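Home > Household > Table Linen > Placemat
Contents | Printable version | Related: Tablecloth, Napkin, Coaster, Charger

Placemat

A placemat (also place mat or table mat) is a flat covering laid on a table to mark out one person's setting and to protect the surface from scratches, crumbs, spills and warm crockery. It covers only the area in front of a single diner, unlike a tablecloth, and is usually sold singly or in sets. Most are rectangular, though round, oval and wedge-shaped mats are also made, the last of these for use on round tables.

Use

The mat is laid with its long side parallel to the edge of the table, a short distance in from the edge. The plate goes in the middle. In the common British arrangement forks are placed to the left and knives to the right, with the blade turned towards the plate. A glass stands above the knife, either on the mat or on a coaster of its own. At informal meals the order is often ignored, and mats are turned to suit the shape of the table or the number of chairs.

A mat for a full dinner setting needs to be wide enough for a large plate and the cutlery on both sides. The size most often sold for this is 16 inches across. Breakfast and tea settings use a smaller plate and leave more of the mat free for a butter dish, a jar or a packet.

Materials

Woven cotton, linen and jute mats are soft and can be folded away. They soak up spills and so give the table only partial protection. Woven vinyl and other plastics wipe clean and keep their shape. Cork-backed board, common in Britain, has a hard printed face and stands up well to warm dishes. Slate, felt, silicone, bamboo and leather are also used. Paper mats are found in cafés and canteens and are thrown away after one meal.

Surface and edge

Mats may be smooth, ribbed, quilted or openwork. Raised ridges help to stop a light plate from sliding, but they collect crumbs and need brushing out. Closely spaced wavy lines can give a rippling effect that shifts as the viewer moves, and thin metal cutlery can be difficult to pick out against a pale pattern of this sort. Pale mats are often paired with dark tables, where the outline of each setting shows clearly.

The edge may be hemmed, bound, heat-sealed or left as a fringe. A fringe is made by drawing out the outermost threads of the weave. It should be stopped with a line of stitching, or the fraying will work its way inwards.

A cream mat with a rippled surface and a small fringed border, laid at an angle on a black table, holds a small round plate and cutlery with wooden handles. 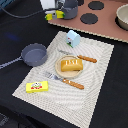 Care

Cloth mats are washed as other table linen and ironed while damp. Fringed ones are best combed straight with the fingers and dried flat. Vinyl mats are wiped with a damp cloth and a little washing-up liquid, and should not be put near a hob. Cork-backed mats must not be left to soak, as the board swells and the face lifts at the corners. Butter and oil marks on woven mats should be treated before washing, with a dab of liquid soap left on for a few minutes.

Mats that have curled in storage can be laid under a heavy book overnight. Rolling is preferred to folding for vinyl, which keeps a crease.

See also: Table runner, Trivet, Tray cloth, Cutlery

Comments (4)

Digby Lowther
The bit on cork-backed mats is right. I left two in the sink and the corners have never gone down again.

Aroha Ngata
Could you add something on rinsing ridged ones? I use an old toothbrush and go along the grooves, then stand them in the dish rack. Takes a while with a set of 7 but they come up well.

Keegan Ruddock
16 inches is a squeeze with our dinner plates, the knife ends up on the table. Measure your plates first.

Ozan Tuncer
Does the book trick work on bamboo? Mine have a bend in the middle from being kept on their side in a drawer.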